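Keeping the plan and the arm on the same clock

The software group at Irneo is small, and the person who leads it answers questions the way an engineer writes a bug report. We spoke in December, in the afternoon, in a side office with a laptop open on the desk. The group writes the perception, planning and control code for a two-armed mobile robot that is meant to do kitchen chores at counter height. Most of our talk was about the layer between planning and control, which the team calls Calvo.

Calvo began as a logging tool. "We had a planner that worked and a controller that worked, and when you put them together the arm would stop halfway to the sink," the lead said. "Each side had its own log, and the logs used different clocks. You could spend a morning lining them up by hand." The first version only stamped every message with a shared time and wrote it all to one file. Over the next year it took on more jobs. Now it also decides which plan the arm is following and when a new one is allowed to replace it.

That second job is where the trouble was. The perception module, Uvis, sends out a new estimate of the counter, the sink and anything movable whenever it thinks something has changed. The planner used to treat each new estimate as a reason to start again. When a person walked past, the shape of the free space changed, the planner threw out its path, and the arm slowed down to wait for a new one.

"It looked like hesitation," the lead said. "Visitors thought it was being careful. It was just replanning."

The fix was to check the old path against the new estimate first. If the path is still clear by a set margin, the arm keeps going and the planner works on a better one in the background. If it is not clear, the arm stops. There is no third case in the code, although there was one for a while. "We had a 'slow down and see' state. It made the logs very hard to read. I took it out and I don't miss it."

I asked how they chose the margin. The lead said it came from recorded runs. The team keeps a set of 1,364 that they replay every time someone changes the planner or the controller. Replaying takes most of a night. A change that makes more than 4 of the runs end differently has to be looked at by a second person before it goes in, even if every one of the differences seems to be an improvement.

"People argue with that rule," the lead said. "They say, look, it got better, why do I have to wait? And I say that I want to know why it got better. Twice now it was better in replay because of a mistake in how we replayed it."

Sinks take up a large part of the recorded set. A steel basin reflects the room, and the depth readings from the bottom of it can be wrong by enough to matter. Uvis used to fill in the gaps by guessing from nearby points, and it would sometimes put a raised bump in the middle of a basin. The planner would then carefully steer around the bump. The current version marks those cells as unknown and passes that along.

"Unknown is a real answer," the lead said. "The planner can do something with unknown. It can come in from higher up, or it can ask for another look from a different head angle. It can't do anything useful with a confident wrong number." 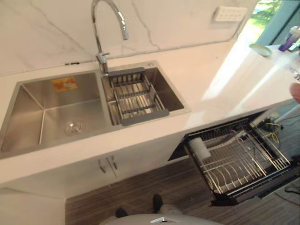
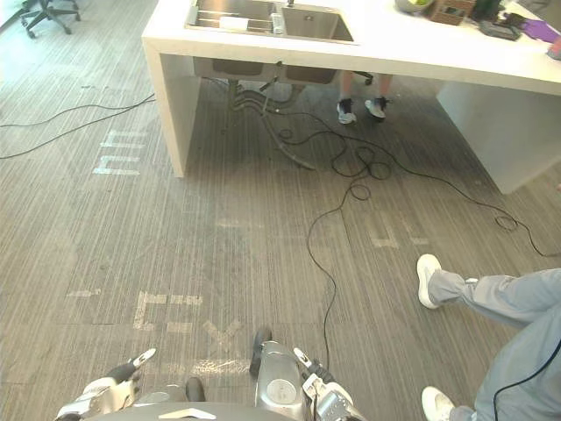
Double sink set in a white counter, from two views.

The view from the head matters for a second reason. Looking down steeply, the cameras get a lot of floor, and the floor is full of things that are hard to classify. Cables are the worst. They are thin and dark, and they tend to drop out of the map from one estimate to the next. The team tried a separate detector for them and kept it, but its output goes only to the base planner. The arm planner never sees it.

"The arm doesn't care what is on the floor. The base cares a lot," the lead said. "For a long time we had one map for everything, and so the arm would replan when a cable moved. Splitting the map was maybe two weeks of work and we had put it off for most of a year."

Legs and feet are handled on their own path too. Anything that Uvis labels as a person gets a larger margin, and the label is slow to expire. If a foot goes behind a cabinet, the software assumes that it is still there until it has a clear view of the spot. The lead said this makes the robot wait more than some people would like, and that there are no plans to change it.

On the control side, the loop that follows the path runs at 1,000 cycles a second and does very little. It takes the current path, checks joint limits and contact forces, and sends commands. It does not know what a sink is. I asked whether that was a matter of principle. "It's a matter of being able to read it," the lead said. "The whole thing is about 4,000 lines. A new person can get through it in a few days and tell me what it does."

The tooling around it is a good deal bigger. Morkex, the viewer the team uses to step through a recorded run, now has more code than the controller and the planner together. It shows the head camera, the map, the path in use and the path being worked on, all on one timeline. The lead opened it on the laptop and dragged the slider back and forth over a reach that had stopped short of the faucet. On the timeline, the old path turned red, the stop command followed, and a new path appeared a little later. The gap between the last two was what the team had been looking at that week.

"So the stop was right," the lead said, pointing. "The estimate did change there. What I don't like is how long we sat before the new path came in. The planner had one ready. Calvo was holding it because the time stamp was older than the estimate."

The rule that held it back was put in early, to keep the arm from following a path made for a map that was out of date. With the newer check in place, the lead thinks it can be loosened, as long as the held path is tested against the latest map before it is released. Someone on the team has written the change. It was waiting for its overnight replay when we spoke, and the lead expected to be reading through the differences in the morning.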